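Cochineal

Cochineal is a red dye, and it is also the small insect the dye comes from, and sometimes it is the dried, gray, peppercorn-looking thing you get in a jar when you order some. People use the one word for all of it, so I'm going to do the same and trust you to keep up. I've been dyeing wool at home for years now and cochineal is the entry I always wanted to write for this site, so if it goes on a little longer than the one on onion skins, you'll have to forgive me.

The insect

The cochineal insect (Dactylopius coccus, if you like your Latin) is a scale insect. It lives on prickly pear cactus, and if you live somewhere warm with prickly pears growing by the road you may have walked right past a wild cousin of it. Look for white fluff on the pads, like somebody dabbed them with cotton. Under the fluff is a fat little oval body, and if you squash it your thumb goes bright magenta. I did this in front of my sister once and she has never let it go.

The females are the ones that matter to dyers. They have no wings and hardly any legs to speak of, and they settle down on one spot of the cactus, push in a mouthpart, and drink. The males do get wings, live a very short time as adults, and don't eat at all once they're grown. The red in the female is carminic acid, which seems to be there as a defense. Ants and other small hunters don't care for it. There is a kind of caterpillar that eats cochineal anyway and stores the acid for its own use, and I think that is wonderful!

Where it comes from

Cochineal belongs to the Americas. Weavers in what is now Peru were using it long ago – there are Peruvian textiles 2000 years old with cochineal in them, and the ones I've seen in photographs are still red enough to make you jealous. In Mexico it was farmed, traded in markets, and paid as tribute to the Aztec rulers. The Nahuatl word for it is nocheztli, usually explained as "prickly pear blood."

The farmed insect is different from the wild ones. It is bigger, has much more dye in it, and wears a fine white powder where the wild ones have thick wool. It is also a good deal fussier. Cold will kill it and so will heavy rain, so growers in the highlands of Oaxaca learned to cover the plants, or to carry cut pads with the insects on them indoors, or up and down the hills with the seasons. All of this was worked out by generations of farmers whose names we don't have, picking and brushing and moving tiny bugs by hand.

Then came the Spanish. After Tenochtitlan fell in 1521, it didn't take long for the dye to be noticed, and before the century was out it was crossing the Atlantic in large amounts. Europe already had insect reds. Kermes came from a scale insect on oak trees around the Mediterranean, and there was a Polish one that lived on the roots of a small weed and had to be dug up. They were good dyes but you needed a great deal of them. Cochineal gave more color for less bug, and the dyers of Venice, Antwerp and London went over to it.

Spain made a lot of money and kept quiet about what the stuff was. Dried cochineal looks like a seed or a shriveled berry, and plenty of educated people argued for years over whether it was a plant or an animal. Early microscopes helped settle it. You can still find old books calling it "grain," which was the word for kermes too, and it's where we get the phrase "dyed in the grain." (Ingrained comes down the same road.)

How red is it, though?
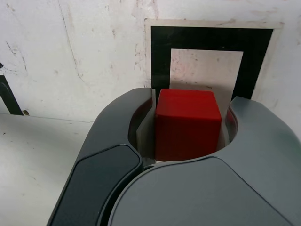 Dyers have a hard time talking about red, and cochineal makes it harder by having so many of them. Crimson, scarlet, carmine, magenta, rose, plum – you can pull every one of those out of the same jar of insects. To complicate it further, a red will shift while you stand there looking at it. Take the block in the photo, which has a plain matte finish: the front of it is a deep crimson, while the top, with more light on it, goes noticeably lighter. If I'd dyed two skeins like those two faces I would swear they'd come out of two pots. So judge your wool in the place where it'll be worn, and turn it over a few times before you decide you've failed.

With alum as the mordant (the metal salt that helps dye grab hold of the fiber) you get a bluish crimson to fuchsia. Add cream of tartar or a splash of lemon juice and it swings toward a warmer red. Iron takes it down to purple and gray. Tin gives you scarlet, the loud one. The tin recipe is usually credited to a Dutch inventor in the 1600s, and there's a story about a spill on a windowsill that I've read in several versions, no two of which agree on what was spilled. I don't use tin myself. It can make wool brittle and it isn't something I want in my kitchen.

Your water counts too. The village of Brollow, where I learned, has very hard water, and my first cochineal came out a kind of dusty grape. I was sure I'd bought bad insects. My teacher, Noboru Hayashi, tasted the tap water, made a face, and handed me a bottle of vinegar. The next skein was pink. It was a very nice pink, but I'd wanted red! I now use rainwater when I can and cream of tartar when I can't.

Dyeing with it at home

There are as many recipes as there are dyers, and this is only mine. For 100 grams of wool I use 30 grams of dried insects if I want a really deep color. That's on the generous side, and you can go down a long way from there and still get a lovely rose. The pot will keep giving, too, so have another skein ready for the second bath and a third for whatever is left. My best pinks have all been third baths.

Mordant the wool with alum first and let it cool in the pot overnight. Grind the insects as fine as you can. I use an old coffee mill that is never, ever going to see coffee again. Simmer the powder in water for half an hour, strain it through a cloth, put the powder back with fresh water, and do it again. Pour all your liquids together, add the damp wool, and bring it up slowly. Keep it under a boil. An hour is plenty, and then I turn off the heat and leave it until morning, though I usually sneak out for a look at 11 p.m. with a flashlight.

Silk takes cochineal beautifully. Cotton and linen are stubborn and want a tannin bath before the alum, and even then they come out softer in color. I've had mixed luck with cotton and I'd rather send you to someone who knows.

Two yarns I can vouch for are Iner, which is a plain two-ply that drinks up anything, and Bristisari, a wool and silk blend that comes out of the crimson pot looking lit from inside. Bristisari costs more and tangles if you so much as glance at it. Tie it in four places.

Carmine, food and lipstick

If you boil the extract with alum and certain other salts, the color drops out as a solid. That's carmine, a pigment you can grind into paint, and painters used cochineal lakes for centuries to glaze robes and curtains and flushed cheeks. It isn't nearly as steady in paint as it is on wool. Strong light fades it, and some pale pink skirts in old paintings started out a good deal redder.

Carmine also goes into food and makeup. You'll see it on labels as carmine, cochineal extract, natural red 4 or E120, in things like yogurt, candy, sausage, drinks and lipstick. Vegetarians skip it for the obvious reason, and a few people are allergic to it, sometimes badly, so labels are worth a read. I wear a dust mask when I grind mine.

Decline and comeback

Synthetic dyes nearly finished the cochineal trade. Mauve arrived in the 1850s, alizarin was being made from coal tar not long after, and then came one cheap synthetic red after another. Growers in Oaxaca and Guatemala gave it up, and so did many in the Canary Islands, where cactus and insects had been brought over earlier in the century and had done very well for a while. The fields on Lanzarote are still there in part, and a few families still pick.

What brought it back was mostly food coloring, once shoppers began to worry over some of the synthetic reds. Peru is the big producer today. The insects are still brushed or scraped off the pads by hand, then dried in the sun or in ovens, and the drying method changes how they look. The silvery ones have kept their powder. The black ones have lost it. I've dyed with both and can't see a difference in the pot, although the seller I buy from, Osagie, charges a little more for silver and I keep paying it.

Storage

Keep dried cochineal whole in a glass jar with a tight lid, out of the light, and it'll last for years. Grind only what you need. Leftover dye bath can be frozen in old yogurt tubs, clearly labeled. I had one thaw in December that I took for beet soup, and I'd already got the sour cream out.

See also: kermes; madder; mordants; lac; onion skins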